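Week 6 handout: Can it do the chores yet?

Reading before class: the Laitinen chapter (scan is in the course folder) and the two short trade pieces by Silvia Dvořáček. Bring the claim sheet you filled in last week. If you missed that class, get a copy from Vikas Nigam, who is running both discussion sections this term.

1. Where we left off

Last week we sorted claims into three piles: the machine did it once, the machine does it most of the time in one room, and the machine does it in rooms it has never seen. Almost everything you brought in belonged in the first pile. A few belonged in the second. The third pile had one item, a floor vacuum, and we spent twenty minutes arguing about whether it counts if you have to pick up the socks first.

My own view, so you can argue with it: it doesn't count. Picking up the socks is the chore. Pushing a vacuum over a bare floor is the easy part, and it was already easy when a person did it.

2. What "handling" means

People in the field say "manipulation." In these notes I say handling. It covers picking a thing up, turning it over, passing it from one hand to the other, opening it, closing it and putting it where it goes. Most housework is made of these pieces, and so is most of the bench work in a small repair shop or packing room.

Small hinged things are a good test. You need one hand to hold the bottom still and another to lift the top, and the two have to agree on how hard to push. Too little and the thing slides. Too much and it shoots across the table. A six-year-old gets this right after a few tries and then never thinks about it again.
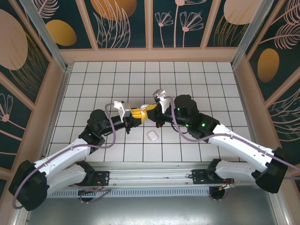 Two arms are better than one for this sort of job, but they bring their own trouble. Each arm can get in the other's way. Each has to know where the other one is, closely enough to meet it without a knock. And once both are touching the same object, a small error in either turns into a squeeze or a twist on whatever is between them. Aino Miettinen's lecture in August went through the math. For our purposes you only need the idea.

3. The Zandlow numbers

You will see the Zandlow trial quoted a lot, usually as "over 3,000 successful picks." The full figure is 3,277 picks. Read the appendix before you repeat it.

The picks were spread over 11 kinds of object. All were rigid, all were dry, and all were set down by a staff member in a marked area before each attempt. If an object tipped over, the staff member stood it back up, and that attempt was left out of the total. I don't think anyone was cheating. The method is written down plainly for anyone who gets to page 18. But a person who stands things back up is doing part of the work, and her time isn't in the chart.

Compare the Ikmont report, which got far less attention. They ran 700 attempts at clearing a kitchen counter that had been left the way people leave counters. The results are poor and the report says so. It is the more useful of the two. Look at the failure table in particular: wet things, bags, anything with a lid that was half on, and anything leaning on something else.

4. Shop floors

The usual reply is that homes are messy and factories are tidy, so the machines will win there first. Partly true. They won decades ago in places where the same part arrives the same way up all day long. What is left on the floor now is the work that didn't fit that pattern. Aarne Riihimäki spent years as a line supervisor at Bresevberg before he started teaching, and his guest notes (also in the folder) list the jobs still done by hand there when he left: untangling cables, seating soft gaskets, putting earpieces and chargers into their trays, checking a latch by feel. He calls them "the leftovers." They take up most of the payroll.

Notice that his leftovers look a lot like housework.

5. Questions to put to any demo

Was the object placed by a person, and how exactly?
How many attempts were made, and how many were left out?
Who reset things between attempts, and how long did that take?
Was anyone steering?
Has it been tried with a different table, or in different light?
How long did it take from start to finish, at real speed?
What happens when it drops something?

If the source doesn't answer, write "not stated." Do not guess in the maker's favor, and don't guess against them either. I mark both down.

6. For next week

Pick one chore you did yourself in the past few days. Write out every handling step, including the ones you didn't notice at the time – wiping your hand, shifting your grip, turning something to find the opening. Two pages at most. Then mark the steps you would trust a machine with today, unattended, in your own kitchen, and give your evidence for each. A demo clip can be used as evidence once. Sections will swap papers, so please type them.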